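**Members' visit to Olix, October**

We went to see the two-arm bench at Olix this month, after Bart Vandenberghe offered us a slot during their open afternoon. The building was easy to find, parking was not, and the first group started a little late. Each group had 60 minutes in the demo room, which left time for questions at the end.

### The holding arm

Bart runs the bench and did most of the talking. The job he had set up was one that anybody with a kitchen understands: take hold of a soda bottle and work on the cap. One arm comes in from the side, low over the table, and takes the body of the bottle. The other comes down from the top.

He spent longer on the first arm than I expected. A soft plastic bottle gives when you squeeze it. Too little grip and it spins with the cap, too much and the sides buckle and push the liquid up. The fingers go low, under the label, and the wrist camera gets a very close view of it.
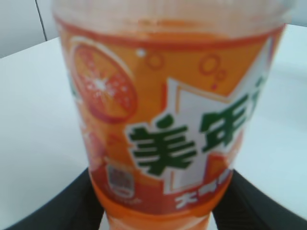 ### The arm from above

The second arm has to line up with the cap before it closes. Bart said most of their lost time comes from here. If the top gripper is a little off center, it catches the edge of the cap and leans the bottle over. Their fix was to split the approach into 3 moves -- one to get over the table, one to center, and one straight down -- with a short pause between them.

Somebody from Nideck asked why the side gripper doesn't close all the way first. Bart's answer was that they have tried both orders and still switch between them, depending on the bottle.
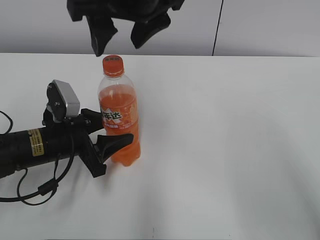
### Getting hold of the cap

Seen from a chair, the last part of the approach is slow. Bart keeps the speed down for visitors and said the bench can go nearly twice as fast when the room is closed. Several people stood up at this point, so if you were in the back row and missed it, ask for a front seat next time.

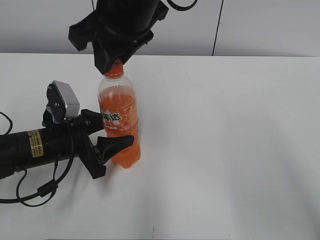 Turning the cap is a matter of grip, turn, let go, turn back and grip again, since the wrist can only go so far in one direction. The software that plans the turns was written with Liyanage, a small firm two doors down, and they had a person in the room to take the harder questions. Asked about glass jars, she said wide lids are on the list but they need a different set of fingers.

There was coffee afterward and a short talk from Illum on lighting for camera work. It covered glare on clear plastic, a sore point for anyone who has tried to pick up bottles by vision. The slides will be sent out to everyone who signed the sheet.

Olix plans another open afternoon in the spring. We have asked for 2 groups again. Put your name down with the office if you want a place, and say whether you came this time -- those who missed out will go first.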